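Lavandaria e arrumação: conselhos para ensinar a recolha de roupa por comando à distância

Esta página reúne as recomendações da Nomdale para quem conduz demonstrações de tarefas domésticas com as garras da série Ansah. Aplica-se a peças de malha, felpa e tecido desportivo. Para loiça e utensílios, consultar a página própria.

Preparação do espaço

O cesto deve ficar no chão, ao alcance das duas garras e junto ao assento onde se pousa a roupa. Recomenda-se deixar livre a zona em frente do painel de fundo e verificar se as rodas e os pés de apoio da estrutura não interferem com o percurso dos braços. Antes de iniciar a gravação, o operador abre as duas garras e mantém-nas paradas até receber o sinal sonoro.

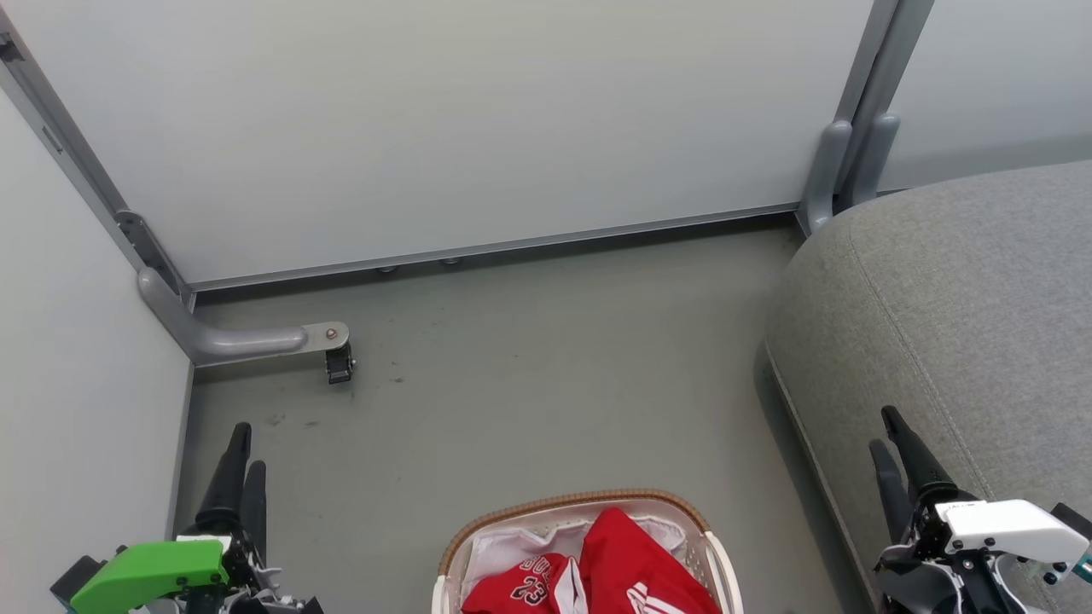 Cesto com roupa entre as duas garras, ao lado do sofá.

As peças de cor viva sobre fundo claro facilitam o trabalho de quem comanda à distância. Convém, ainda assim, incluir peças brancas e cinzentas em cada série de 16 demonstrações, para que o modelo não aprenda apenas os casos fáceis.

Pegar na peça

A aproximação faz-se devagar, com os dedos abertos. Nas peças grossas, deve procurar-se uma dobra saliente e fechar os dedos sobre ela. Evitam-se os estampados, os fechos e os cordões. Uma preensão demasiado superficial solta-se na subida; uma preensão demasiado funda arrasta as peças vizinhas.
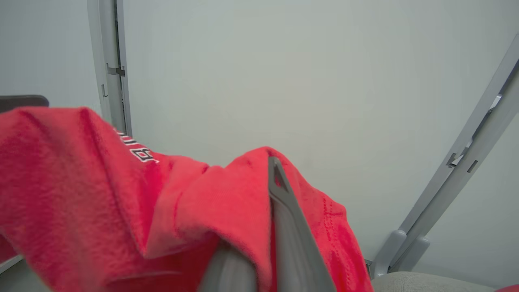

Depois de fechada a garra, aguarda-se um segundo antes de levantar. Se o tecido escorregar, o operador não deve corrigir com movimentos bruscos: pousa a peça, abre os dedos e repete a aproximação. As tentativas falhadas conservam-se no registo, assinaladas com o código 51, e são revistas pela equipa da Trornex antes do treino.

Quando a demonstração é feita à mão, guiando diretamente o braço, segura-se pelo punho e nunca pelos dedos da garra. O esforço aplicado nos dedos altera a calibração e obriga a repetir a série.

Pousar e recomeçar

A peça pousa-se por inteiro antes de se abrirem os dedos. Em seguida, recua-se na vertical, sem varrer a superfície do assento. Entre demonstrações, muda-se a posição da roupa e o modo como está dobrada.

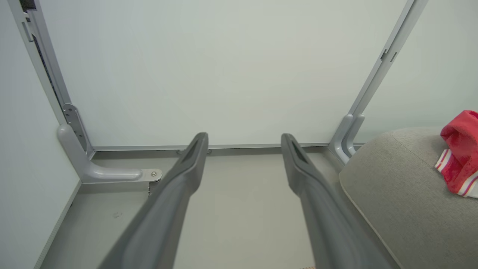 Garra aberta junto ao assento, vista do punho.

Cada sessão tem a duração máxima de 10 demonstrações seguidas por operador, com pausa obrigatória no final. O conjunto de referência para a recolha de roupa, disponível no centro de Wundport, compreende 172 demonstrações validadas e pode ser consultado mediante pedido escrito.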